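Galleries > Textiles > Folding dark clothes

Search this site Enter a keyword Go

Folding dark clothes

This gallery belongs to the notes on laundry and storage at Prasudcombe, where the shared wardrobe keeps plain work clothes for anyone who needs them. Most of what comes through is black. Black hides stains and goes with everything, and it is also the hardest colour to fold well, as the seams and hems are difficult to pick out once the garment is in a heap.

The white table made the biggest difference. Before that the folding was done on a dark worktop and people would finish a pile only to find a sleeve hanging out of the side. On white, the outline of a garment shows clearly even when the detail inside it does not.

The method is the ordinary one. Hold the garment up by an edge and let it hang so that the worst of the creases drop out. Lower it bottom end first. Smooth from the middle towards the sides with a flat hand, bring the sleeves in, then fold in half or in thirds depending on the shelf. The shelves on the left of the store room take halves. The newer ones, which came from Hustport, are narrower and need thirds.

The lifting and lowering is where most folds go wrong. If the cloth is dropped too quickly it lands on itself and makes a second layer underneath, which then has to be pulled out. It is better to let the lower part settle on the table first and draw the rest away from it slowly. 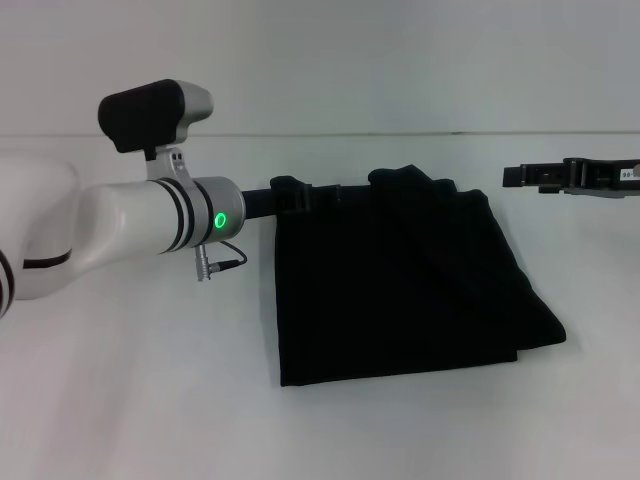
Black cloth held up by its top edge, with the thicker folds resting on the white table.

Cloth held at a single point always falls to a slope on one side or the other. Two points, well apart, give a straighter drop. With a T-shirt these would be the shoulder seams, and with trousers the two ends of the waistband. Igor Říha prefers to find the hem first and work upwards, and his piles are as neat as anyone's, so either end will do.

A note on light. One lamp directly overhead makes black cotton look like a hole in the table. A lamp set low and to one side brings up the ridges, and it is then easy to see which parts need another pass of the hand. Matúš Trnka moved the lamp in April and it has stayed where he put it.

Knitted cotton should be smoothed and never pulled. Pulling takes out a crease for a moment but leaves the hem wavy, and a wavy hem will not lie square in the pile. Heavier shirts can be pressed flat with the forearm. The thin ones from Custano crease again as soon as they are touched and are best folded once and left alone.

Labels go inside the fold, at the neck. Size stickers go on the shelf edge and not on the clothes — the glue leaves a pale mark on black that does not come out in the wash. Shelf 8 is kept for garments that need mending and should not be used for anything else.

The last check is the corners. A sleeve end or a bit of collar will often stand up after folding, and if it goes into the pile like that it is pressed into a hard crease by the weight above it. Turn it under, run a hand along the fold and look at it again from the side.
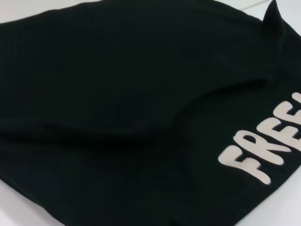
Juraj Kopecky wrote in to say that he gave up on folding in thirds years ago and now rolls all his black T-shirts, seam side in, and stands them upright in a drawer. Rolling keeps the front free of a crease down the middle, in his experience, and one shirt can be taken out without upsetting the others. He would still fold anything with a proper collar.

Rolling does work well in a drawer. On open shelves the rolls tend to slide forward, and for that reason the store room has kept to folding. Anyone with a spare set of deep drawers is welcome to offer them.

The next gallery covers towels and bed linen, which use the same table but need two people for the larger sheets.

Contact | Copyright Prasudcombe Laundry and Storage Notes | Back to top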